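Wosteo Storage Support
Ticket: Compartment box, latch will not hold, lid pops at front right
Product group: Small parts organizers, eight compartment, smoke gray
Status: Open, awaiting parts
Contact channel: Web form

Original submission

I have an organizer box from Doltier, the eight compartment model in tinted gray plastic, used for sorting screws and small hardware. The latch stopped holding in September. It closes with a click, holds for anywhere between a few seconds and a few minutes, and then lets go. When the box is carried on its side the lid opens and the contents of the front row end up on the floor.

The box was bought with one other of the same model. The second box latches correctly and has been used as the reference in everything below.

Contents at time of failure: M3 and M4 machine screws, washers, a few wall anchors. Total load 400 grams. The listing gives no maximum load that I could find.

What I have tried so far:

Emptied the box, wiped the rim and the inside of the latch with a dry cloth, closed it again. No change.

Checked for a screw or washer trapped under the lid. Nothing found.

Closed the lid with the box empty and left it on a level table. The latch let go once overnight. With the load back in, it lets go far more often.

Swapped the contents into the second box. No failure in that box, so I do not think the load is the problem.

Please advise whether the latch can be replaced or the whole box has to be.

Reply from Wosteo Support, 10:40 a.m.

Thank you for the details. Before we order anything we need to rule out a warped lid. Please do the following and report back.

1. Empty the box completely.
2. Open the lid all the way and lay it flat on a hard, level surface with the tray still attached.
3. Press lightly on each corner of the lid. Note any corner that rocks.
4. Send one picture of the box open, with the latch side toward you.

Do not heat the plastic to straighten it, and do not use solvent on the hinge line.

Update from submitter, 2:15 p.m.

Steps 1 through 3 done on a flat table. The lid lies down fully and no corner rocks. I pressed the hinge side as well and felt no play. The tray also sits level. The box was empty for the test and no dividers were removed. On this model I believe they are molded in, since none of them move when pushed.
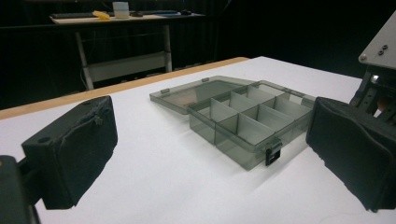 Box open, lid folded back, latch at the front right corner of the tray.

Further measurements taken after the picture. I used a caliper on the lip that the latch catches on. On the good box the lip is 2 mm deep along its whole length. On the failing box it has the same depth at one end and is visibly rounded at the other. I could not get a repeatable reading at the rounded end because the caliper jaw slides off it.

The latch itself moves freely. I compared it side by side with the one on the good box and could feel no difference in stiffness. I then ran a simple cycle test, closing each box empty, turning it on its side, counting to ten, and opening it by hand.

Good box: 100 cycles, no release.
Failing box: 100 cycles, held on 87, released on the rest.

Most of the releases came in the second half of the run. I did not log the cycle numbers for each one and can repeat the test if that is useful.

Reply from Wosteo Support, 4:05 p.m.

The flat lid rules out warping. The rounded lip is the likely cause. The latch is a snap fit and depends on a square edge on the lip. Once the edge is rounded the latch will still click, but it can creep off under side load. The part that is worn belongs to the lid, and a new latch alone will not correct it.

Options:

A replacement lid for this model is carried by Brodis, who handle spares for this product line. Lead time is not confirmed.

As an interim measure, the box can be kept flat and not carried loaded. A wide rubber band around the short dimension, clear of the latch, is acceptable. Do not tape over the latch.

Please also confirm whether there are other plastic items from the same order, as the order record shows more than the two boxes.

Update from submitter, 4:50 p.m.

Confirmed. The order also included some loose plastic pieces. One is a flat, long strip in translucent yellow-green with a rounded end. It came without a label and I have never used it. I set it out on the same table to check whether it belongs to the box in some way. It does not match the color of the box, and I found no slot in the tray or the lid that would take it.
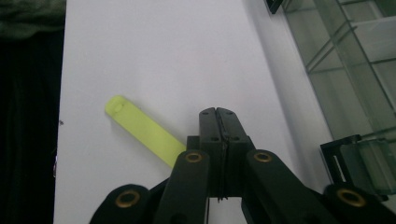 Wubshet: The yellow-green strip is not a spare for the organizer. Nothing in the parts list for the eight compartment model has that color, and the list has no loose dividers either. Please leave it out of the return. On the lid, I have seen the same rounding on boxes that were closed with one hand from the hinge side, where the latch drags over the lip before it seats. With the new lid, press the front edge down fully first and then close the latch.

Update from submitter, 5:20 p.m.

Understood. I do close it one-handed most of the time, on both boxes, although the failing one sits nearer the bench and gets opened more. I will change the closing method on both.

Please order the lid. The strip goes in a drawer until somebody identifies it. The failing box is now kept flat on the shelf with a rubber band as described, and the screws have been moved to the good box.

One question for the parts desk: does the replacement lid come with the hinge pins fitted, or do I reuse the old ones?

Internal note

Lid requested from Brodis. Hinge pin question forwarded with the request. Strip not identified, no action. Ticket stays open until the lid is delivered and the submitter has repeated the cycle test.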